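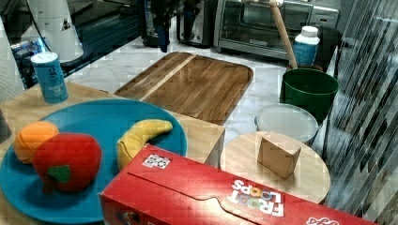 March 3, 2019. Huler, loop finder, second go at the seam. Big day! The plan was to get the app to pick its own cut point so a short clip can go round and round without that horrible little hiccup when it starts again. People are posting loops everywhere at the moment and the good ones are mostly made by hand, by someone with a lot of patience. I want the same result from one tap. I also switched the seam marker colours, which I'd been putting off for weeks. Plain grey bars were impossible to tell apart on a small phone. The red apple, orange and yellow banana against that blue plate are pretty much the contrast I was after (loud, but you can tell straight away which is which), so the markers are now red for start, orange for best guess and yellow for runner-up, on a blue strip. Innes Baxter says it looks like a lunchbox. I'm keeping it.

How it works now, so I don't have to dig through the code again in April. The finder takes every frame in the back half of the clip and compares it with every frame in the front half, at a tiny size, and keeps the closest pairs. Then it looks at which way things are moving on both sides of the cut. That second bit is new and it's made a huge difference! Before, a swing at the top of its arc going left would match happily with the same swing going right, and you'd get a lovely still match and a dreadful loop.

Ran it on the full test folder, 284 clips. Yu-ting Yip and I went through the results side by side and marked each one clean, nearly or bad, without showing each other until the end. We disagreed on 38. Most of those were water: fountains, a garden hose, someone's sink. She calls them clean if the general flow carries on, I call them nearly if I can spot the jump in the splash. She's probably right. Somebody scrolling on the bus isn't going to study a splash the way I do.

Clean every time:
ceiling fans
the skipping rope one
anything with wheels, even the wobbly trolley
Bleddyn's dog chasing its tail (still my favourite thing in the folder)

Bad every time:
clouds, because the light drifts and you get a flash at the cut
people talking straight to the phone
handheld clips where the person walks forward

For the light drift I tried nudging the brightness over the last few frames so it meets the start. Worked a treat on two of the cloud clips and made a third one pulse like a disco. Turned down the strength, pulse went away, flash came back. Needs some sort of limit on how much it's allowed to change per frame. Gwion has an idea about doing it across the whole clip and not only the tail, and I really want to see that running.
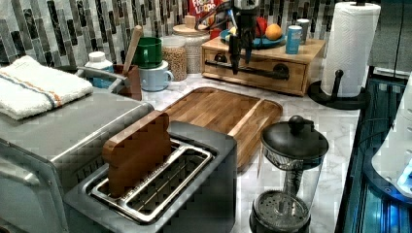
Wooden toast in the left slot of the toaster.

Sound. Still the ugly part. We've been treating it as an extra and it can't be, half the loops people share are built on the sound. Bleddyn Mostyn sat with me after lunch and we tried a short crossfade over the seam. Fine for hum and traffic. For music it's awful unless the cut happens to land on a beat. So the new thought is to let the sound choose first when there's a strong beat, and have the picture find the best match near it. I was dead against this on the whiteboard and now I'm quite excited by it. Wrote a rough version in the last hour, and the skipping rope clip with the clapping came out so well I made everybody come and watch it.

Export to Ondico is sorted. Their uploader was dropping the last frame, which put a stutter back into loops that were perfect on our side. Bukola Ogundipe found it by posting a clip of nothing but a counter going up and stepping through what came back. Such a neat test. I've added the counter clip to the folder under her name. For now we pad with one repeated frame on export and take it off for anywhere else.

Gethin build is up for the team. Clip number 1949 in the big Elthorpe set crashes it on open, don't bother reporting that one, I've got the log. Older phones get quite slow on long clips too, so the finder stops early and takes the best pair it has.

To do
- limit on the brightness nudge, then rerun clouds
- Gwion Phillips to try the whole-clip version
- beat first, picture second, behind a switch
- ask Yu-ting to write down her rule for water so we both mark the same way
- marker strip: the yellow one needs a dark outline on pale clips
- send the dog loop to Innes for the start screen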